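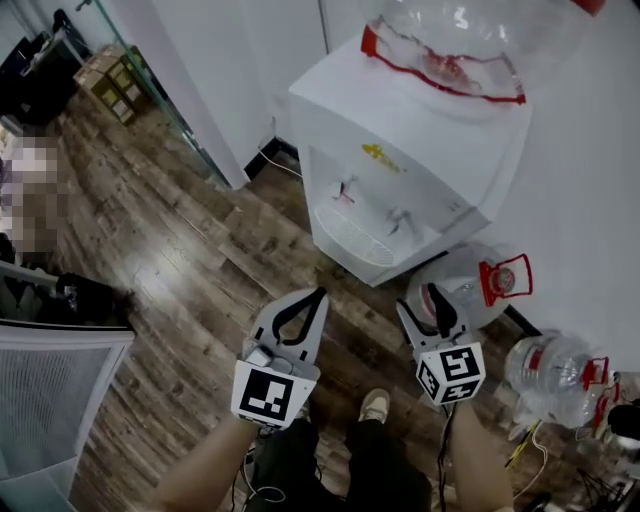 Home Skills | Notes | Timetable | Contact

Household Basics, handout: looking after a water dispenser
2021-01-04, by Zoi Tsoukalas

Welcome back! We ended December with kettles, and now comes my favourite bit of the whole course – the bottle-fed dispenser, a lovely simple machine once you know how the water gets down to the taps.

The bottle sits upside down on top. Water runs out until it covers the neck, then stops. Open a tap, the level drops, a bubble of air goes up (glug!) and more water comes down. Watch for it next time you fill a glass.

Before changing a bottle, switch off at the wall and wash your hands. Wipe the neck of the new one with a clean cloth. Bend your knees and keep the bottle close to you, and if it's a big one, ask for help – 2 people is fine.
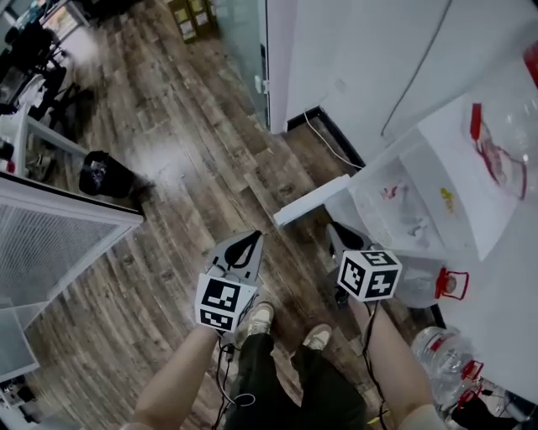
Empties go back with their caps on, stored away from the full ones. Eetu Leinonen will show his drip-tray routine in the practical: lift out the grille, wash in warm soapy water, rinse, dry, put back. It's so satisfying!

Taps get a wipe every day, spout included. Bring your Skorka workbook, open at page 137. 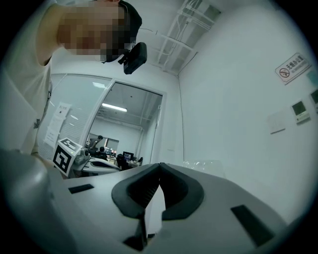

Which tap should I run first after a bottle change?
The cold one. Let a glassful through, then run the hot tap until it flows steadily, and only then switch the heater back on.

This site uses cookies. Accept | Settings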